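# Wirnby: recording household cleaning tasks for a two-arm build

Wirnby is a two-arm mobile robot under construction at home, January 2023. The drive base and lift column are finished. The arms are Vanness kits with the stock grippers replaced, and the controller is a secondhand Tarawneh board running at 75 Hz.

Before the arms are allowed near furniture, the task set has to come from human hands. Head-level video is recorded during ordinary chores and cut into short clips, each labeled with one action per hand. The target for the first training run is 2,000 labeled clips. The current total is 2,976, but many are near duplicates and will be thinned out.

Table cleaning was picked as the first task for these reasons:

- Both hands have separate jobs. One holds the sprayer, the other works the cloth.
- The work covers a wide flat top and thin legs, so wrist angles vary a lot.
- Chairs sit close to the table and limit the approach.

Known problems: glare on polished surfaces upsets the depth estimate, and dark legs over a dark floor are often lost by the segmenter. Lowering the exposure helped with the first and made the second worse. Net and mesh objects are labeled as "soft, other" until there is a better class for them.

The arm mounts and gripper pads are covered on the Rendthorpe page. Wiring notes will follow in May.

## Gallery: table task
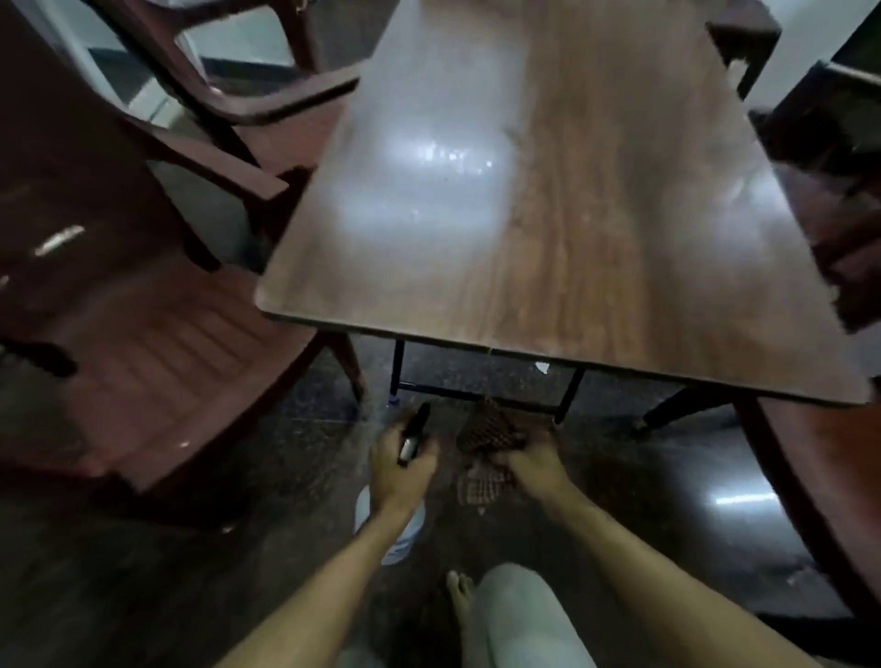
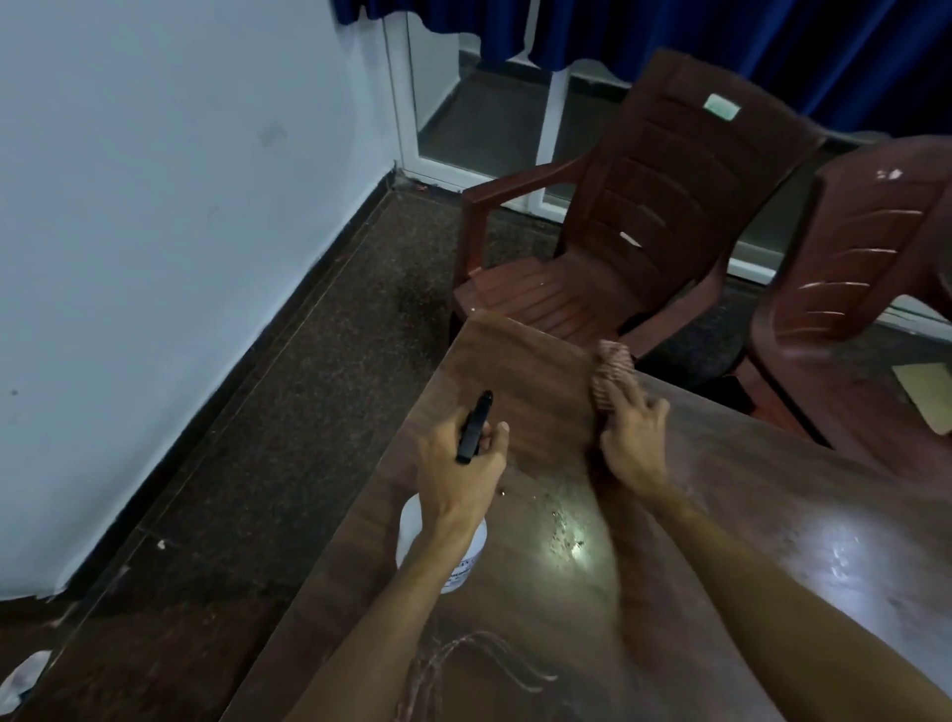
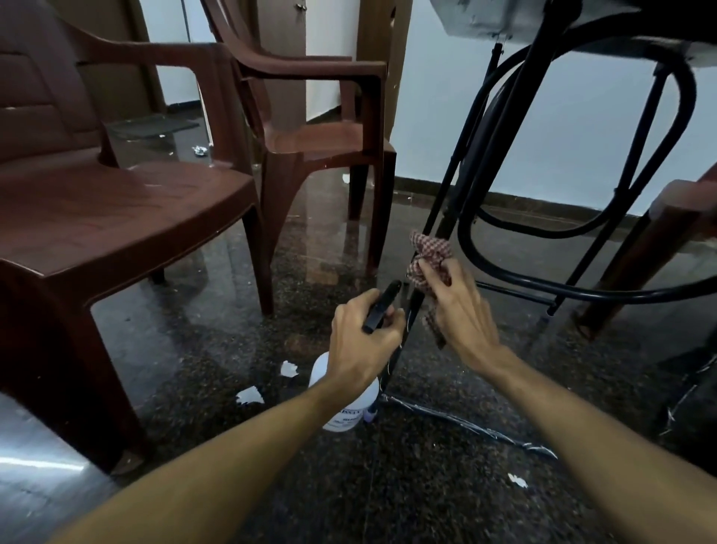
*Table task, head-level view. First: marker in the left hand, mesh net in the right. Second: sprayer and cloth on the tabletop. Third: cloth wrapped around a leg.*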